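Wrist camera rules: frequent questions

Which rules are these?
They are the Wotmont house rules for arms with a camera near the gripper. Version 13 is valid from April.

Must I delete dark or blurred pictures?
No. Please keep them and mark them "low view". In the Toledo set we kept all 1,856 pictures, also the poor ones.

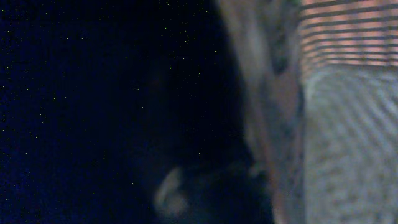

Mark as "low view": mostly dark, blinds at top right.

Does light through blinds matter?
Yes. Stripes of light can confuse the detection. Write the state of the blinds in the Patico log before you start.

How should small items stand on the table?
Upright, with a free space between them, so the fingers can go down on one item only.

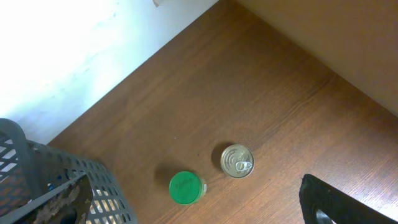 Green-lidded container and metal can, with a gap between them.

May a basket stay on the table?
Yes, if it is at the side and is written in the log. Rule 43 explains this.

Who may change the speed limit?
Only the person who signed the risk assessment. Please do not change it in Lelleo by yourself, even for a short test.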